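Lurville Community Help
Home > Community Groups > Premises and Catering

Toy food and play kitchen items at a public family day: cleaning and small parts

Posted by Fereshteh Rashti
27 Apr 2025

I am writing on behalf of the Nirkeck Family Association, which has been granted use of the main room at the Grondamen Center for a family day in November. One of the activities will be a pretend lunch counter, where children put together toy burgers and serve them to their parents. The items will be handled by a large number of children over the course of the day, and the youngest who have registered are two years of age.

The conditions of hire state that "all play equipment shall be clean, complete and suitable for the age of the participants." No further detail is given. I telephoned the office and was advised that the association is responsible for deciding how to meet this condition.

I would be grateful for guidance on the following matters. First, how should toy food be cleaned between groups of children, given that there will be only a short interval between sessions? Second, is it acceptable to use ordinary serving trays and clear food containers for the toys, or should these be kept apart from any that are used for real food? Refreshments will be served in the adjoining room. Third, should children under three be excluded from the counter altogether, or is supervision sufficient?

We have 31 families registered at present and do not expect to accept more.

Reply from Hooman Nikzad

Wash everything in warm water with dish soap and let it dry. That has always been sufficient at events I have attended. I would not exclude anyone.

Reply from Shahla Yazdani

I was responsible for children's activities at the McGrath Street branch library for a number of years, and the following reflects the procedure we kept there. The conditions of hire at the Grondamen Center may differ in some respects, and the written agreement should be treated as the final word.

Cleaning. The method depends on the material. Hard plastic pieces may be washed in warm, soapy water, rinsed, and left on a rack until fully dry. Wooden pieces should not be soaked. They should be wiped with a damp cloth and dried at once. Fabric and felt pieces cannot be cleaned properly during an event and are better left at home. Hollow pieces with a seam or a hole tend to hold water, and any that do so should be withdrawn.

In a short interval there will not be time to wash and dry one set. The usual arrangement is to keep two sets and alternate them. A child who has put a piece in his or her mouth should be given a replacement, and the piece should go directly into a covered bin marked for washing.

Serving ware. Ordinary trays and clear containers are acceptable for pretend food, provided that they are not returned to the kitchen on the same day. We marked the underside of each tray with colored tape so that there could be no confusion with those used for refreshments. Lining a tray with plain paper is a sensible practice, as the paper can be replaced between sessions and the tray needs only to be wiped. 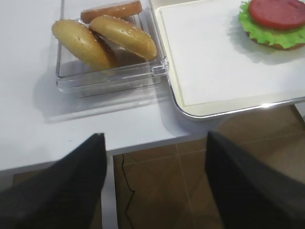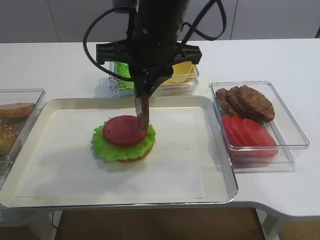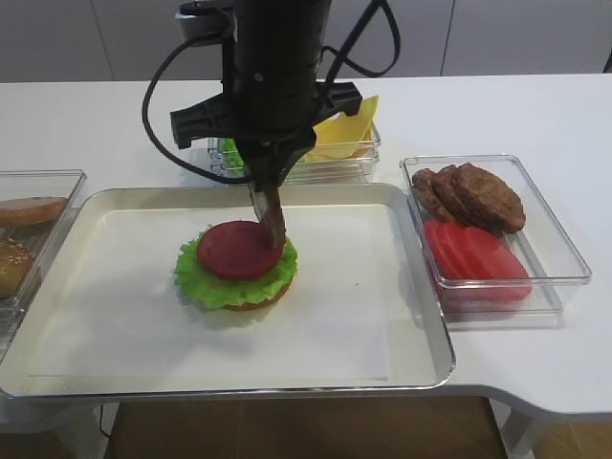 Toy burger pieces with trays on a white tabletop. The sesame buns are in the clear container in the first picture.

Layout. A plain, light-colored tabletop is preferable, as small pieces are easily seen against it. Patterned tablecloths should be avoided. The counter should stand well away from the door to the refreshment room, so that toy food does not travel to the tables where people are eating. Young children will make no distinction between the two.

Age of participants. I would not rely on supervision alone. Any toy marked by its maker as unsuitable for children under three should be kept out of their reach, and this applies even when a parent is present. A separate mat with large, one-piece items may be provided for the youngest children. Registration forms should state the arrangement clearly, as parents are less likely to object when they have been informed in advance.

Records. Keep a simple written list of the items brought into the room, and check it at the end of each session. A missing piece is then noticed before the next group enters. The list may also be shown to the office if the condition in the hire agreement is ever raised. Ours was a single sheet kept on a clipboard beside the sink.

Should the center require a form, the one I remember is numbered 2678 and may be requested at the front desk. It is possible that it has since been replaced.

Reply from Yasaman Ghorbani

I agree with the reply above, with one addition. Please inspect the pieces for cracks before the day itself. Toy food that has been stored in an unheated room over the winter can become brittle, and we discarded 26 pieces from our own collection on that account last year. Any piece with a sharp edge should be thrown away and not repaired with glue.

Follow-up from Fereshteh Rashti

Thank you to all who replied. The association will prepare two sets and a separate mat for the youngest children. I have written to the center regarding the form and will post its response on this page when it is received.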